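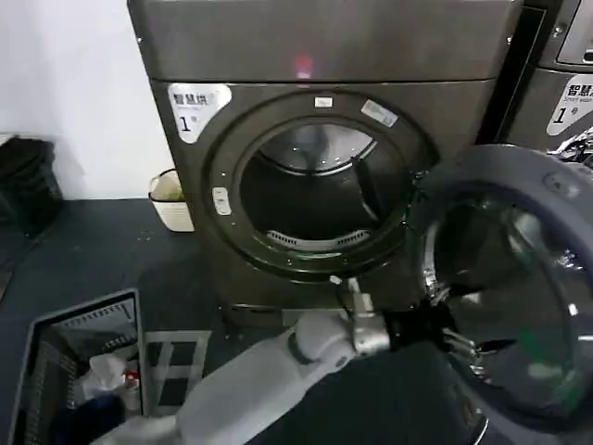
Section 6 of the Kallport cell guide covers how an arm may open, hold and close the door of a front-loading laundry machine. It applies to every site where the arm shares floor space with people, including Weltinen and Salem. The gripper works at the inner edge of the open door, close to the hinge side, and this is the position in which most of the rules below apply. Baskets, loose grid panels and anything else a person could step on or the forearm could strike must be entered in the cell drawing with their permitted places. An item that is on the floor and absent from the drawing is a fault, and the cell may not be released to run until one or the other is corrected.

6.1 Before the first door cycle

1. Set the controller to TEACH and confirm that reduced speed is shown on the pendant.
2. Check that the emergency stop can be reached from both sides of the machine without crossing the arm's path.
3. Open the door by hand to its full stop. Record the angle in the cell sheet.
4. Close the door by hand and repeat. If the two readings differ by more than 3 degrees, have the hinge inspected before continuing.
5. Clear the drum opening. The arm must not enter the drum during door set-up.
6. Walk the boundary of the cell. Mark the full swing of the door on the floor, with the arm's reach added to it.

Note: Where two machines stand side by side, the marked area must include the front of the neighboring machine. A person unloading that machine is inside the cell.

6.2 Contact limits

The limit for holding force at the door is 60 N. It is measured at the fingertip pads with the arm stationary. The figure is a site limit and does not replace the risk assessment, which must be done for the complete application: arm, gripper, door and load together. A collaborative rating on the arm alone is not sufficient.

1. Use pads on both fingers. Bare metal must not touch the door.
2. Approach the door with the gripper open, and stop short of contact before starting the guarded move.
3. Make contact on the outer ring only. Do not press on the glass.
4. Set the force stop before the first contact move. Setting it afterward invalidates the run.

CAUTION: The gap between the door and the machine body is a crushing hazard for the whole of the closing stroke. Hands must be out of the gap before the arm is enabled.

CAUTION: Glass domes return strong reflections of overhead lights and of indicator lamps. Do not use a wrist camera as the only means of confirming door position. Fit a door switch or use joint position as a second check.
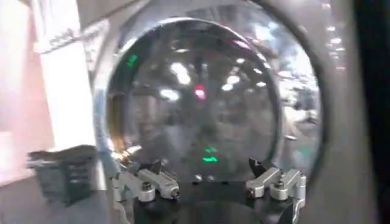
Berwyn Wynne, commenting on the February draft, objected that a second check slows every cycle and asked for the door switch to be optional where the camera has passed its acceptance test. The request was declined. An acceptance test is run under one lighting condition, and the rule has to hold under all of them. The wording of the caution is unchanged.

6.3 Closing the door

1. Confirm that no garment lies across the door opening.
2. Move the gripper to the outer face of the door.
3. Close at reduced speed until the force stop or the latch signal is received.
4. If the force stop comes first, open the door again and halt. Do not program an automatic retry -- the cause must be cleared by a person.
5. Withdraw the arm to its parked position before the machine is started.

Note: The machine's own door lock remains in service at all times. It may not be bridged for testing.

6.4 Records

Keep the cell sheet, the force readings and the signed drawing together. Repeat the force measurement after 1,008 door cycles, after any change of pads, and after any collision -- including those where no damage is found. Changes to this section are approved by Morfudd James. Site copies are held at Fakomholm.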